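Unit 6. Postharvest Physiology of Pome Fruit

Course notes, Fruit Science II
Prepared by Ursina Fankhauser; section 6.7 revised by Vilho Kettunen

Read before the June lab session. Terms from Unit 5 (climacteric, pedicel, cuticle) are used without being defined again.

6.1 The fruit after detachment

A harvested apple is a living organ cut off from its supply of water and carbohydrate. Respiration continues. Starch laid down during growth is hydrolyzed to sugars, the sugars and organic acids are consumed, and carbon dioxide, water and heat are given off. Storage practice consists of slowing these reactions without stopping them. A fruit in which respiration has stopped is dead and will brown and break down within days.

The overall reaction for glucose is

C6H12O6 + 6 O2 -> 6 CO2 + 6 H2O + energy

Part of the energy is captured as ATP. The remainder is released as heat and has to be removed by the refrigeration plant. Heat load calculations for a store must therefore include field heat (the heat in the fruit at loading), heat of respiration, conduction through walls and floor, and heat from fans, lights and people. Students often leave out the fans. In a well insulated room they can be a large share of the steady load.

6.2 Climacteric behavior

Apples are climacteric. At the onset of ripening, respiration rate rises to a peak and then declines, and internal ethylene concentration rises by several orders of magnitude. Two systems of ethylene production are recognized. System 1 operates in immature fruit and vegetative tissue, runs at a low rate, and is inhibited by ethylene. System 2 begins at the climacteric and is autocatalytic: ethylene stimulates its own synthesis.

The pathway runs from methionine through S-adenosylmethionine (SAM) to 1-aminocyclopropane-1-carboxylic acid (ACC) and then to ethylene. ACC synthase converts SAM to ACC and is usually rate limiting. ACC oxidase converts ACC to ethylene and requires oxygen. The oxygen requirement of the last step is one of the reasons low-oxygen storage works.

Harvest timing follows from this. Fruit intended for long storage is picked before the climacteric rise. Fruit intended for immediate sale can be picked later, with better color and flavor and a shorter life. Fruit picked much too early never develops full aroma and is prone to superficial scald and shriveling.

6.3 Maturity indices

No single index is adequate. Those used in this course are:

Starch pattern. The fruit is cut at the equator and the surface is treated with iodine solution. Starch stains blue-black; cleared areas stay pale. Clearing usually begins in the core and moves outward. Scores are read against a chart, and the chart must be the one for the cultivar.

Flesh firmness. Measured with a penetrometer fitted with an 11 mm probe after removing a disk of skin. Two readings per fruit, on opposite sides, avoiding bruises and the sunburned face. Rate of insertion must be steady. A fast push gives a high reading.

Soluble solids. Measured by refractometer on expressed juice and reported in degrees Brix. The reading includes acids and other dissolved material and is not a pure sugar value.

Titratable acidity. Juice is titrated with sodium hydroxide to pH 8.1 or 8.2 and expressed as malic acid.

Background color. The change of the ground color from green toward yellow. Surface red is a poor index of maturity in modern red strains, many of which are fully colored weeks before the starch begins to clear.

The Businard orchard data set (handed out separately) shows the last point well. Blocks on the upper terrace reached full red color first and reached the target starch score last.

6.4 Water loss

Fruit loses water as vapor through the cuticle, the lenticels, the calyx opening and the stem scar. The driving force is the difference in water vapor pressure between the internal air spaces, which are close to saturation, and the surrounding air. For a given surface,

J = k (Pi - Pa)

where J is the rate of loss per unit area, k is a transpiration coefficient, Pi is the vapor pressure inside the fruit and Pa is that of the room air.

Consequences:

Warm fruit in a cold room loses water quickly even when the room humidity is high, as Pi is set by fruit temperature. Fast cooling reduces total loss.

Small fruit has more surface per unit mass and shrivels sooner than large fruit from the same tree.

Excess air speed after cooldown adds to loss by thinning the boundary layer. Fans should be cut back once the fruit is at set point.

Coil temperature matters. A coil running far below room temperature condenses water out of the air, and that water comes from the fruit. A large coil surface with a small temperature difference is preferred.

Shriveling becomes visible in most cultivars at a loss of 3 to 5 percent of fresh mass. Golden types, with thin cuticles and often some russet, show it earlier. Loss of mass is also a direct loss of income when fruit is sold by weight, and it occurs well before anything can be seen.

6.5 Lenticels and the cuticle

Lenticels develop from stomata that stop functioning as the fruit expands, and from small breaks in the epidermis left by shed hairs. They may be open or closed at harvest. Density is highest toward the calyx end. Open lenticels are routes for gas exchange, water loss, calcium uptake from sprays and dips, and entry of decay organisms.

Lenticel breakdown is a disorder in which the tissue around the lenticel darkens and sinks, usually a day or more after packing. Warm wash water, aggressive brushing and detergents with high pH have all been associated with it. Fruit passed over the line looks sound and fails later, so a retained sample from each lot should be held at room temperature and inspected.

Natural wax consists of hydrocarbons, alcohols, esters and triterpenes such as ursolic acid. Washing removes part of it. Applied coatings restore gloss and reduce water loss, but a coating that is too thick restricts oxygen entry and can lead to ethanol accumulation and off-flavor.

6.6 Mechanical injury

Three kinds are distinguished. Impact injury results from a drop or a collision. Compression injury results from sustained load, as at the bottom of a deep bin. Abrasion results from movement against a rough surface.

In impact and compression, cells rupture, and phenolic compounds from the vacuole come into contact with polyphenol oxidase. Oxidation to quinones and polymerization to brown pigments follow. The bruise may take several hours to become visible, so grading done directly after a transfer point will miss damage caused there. Retain the sample and grade it the next day.

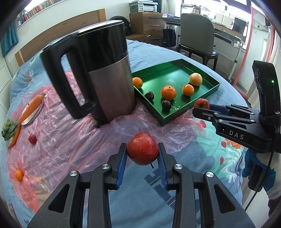
Contact pressure is force divided by contact area. For the same force, a compliant surface spreads the load and lowers the peak stress in the flesh, and most packing line padding is specified on that basis. Padding has to be checked for hardening. The foam at the Nägeli packhouse was replaced after Despina Omerović's survey with an instrumented sphere found higher peak accelerations on padded drops than on some of the bare ones.

Susceptibility changes with condition. Turgid fruit picked early in the morning bruises more readily under impact than fruit that has lost a little water. Cold fruit is stiffer, and results in the literature on temperature differ with the type of load applied. Riper fruit is softer and usually shows larger compression bruises.

Stem punctures are a separate problem. A long stiff pedicel can pierce the skin of a neighboring fruit in the bin. Some growers clip stems at picking for cultivars with this habit. Stem pulls, in which the pedicel tears out with a ring of skin, leave an open wound at the cavity and are graded as a defect under most standards.

6.7 Controlled atmosphere storage

Reducing oxygen and raising carbon dioxide lowers respiration, slows ethylene synthesis and delays softening. Conventional regimes use oxygen at 2 to 3 percent. Too little oxygen causes fermentation; too much carbon dioxide causes internal browning and cavities in sensitive cultivars.

1-Methylcyclopropene (1-MCP) binds to the ethylene receptor and blocks the response. It is applied as a gas in a sealed room and is most effective on preclimacteric fruit. It does not repair softening that has already taken place.

Gas-tightness is tested by pressurizing the room with a small blower and recording the decay of pressure. The Travar cold store worksheet gives one set of readings for a room of 1,000 bins. Plot pressure on a log scale against time and find the half-life before attempting part (b).

SAFETY. A controlled atmosphere room will not support life. No entry without breathing apparatus, a second person outside, and signed clearance from Valentin Frei.

6.8 Problems

1. A room holds 300 bins. Using the respiration table in the appendix, calculate the heat of respiration at 68 F and at 32 F. State the ratio and the implied Q10.

2. Fruit at 68 F is loaded into a room at 32 F and 95 percent relative humidity. Calculate the vapor pressure difference at loading and again at equilibrium. Comment on the effect of raising the humidity to 100 percent in each case.

3. Explain why titratable acidity falls in storage while soluble solids may first rise.

4. From the Businard data, select a harvest window for long storage and defend it using at least two indices.

Reports go to Waltraud Plattner by 5 p.m. Show units at every step.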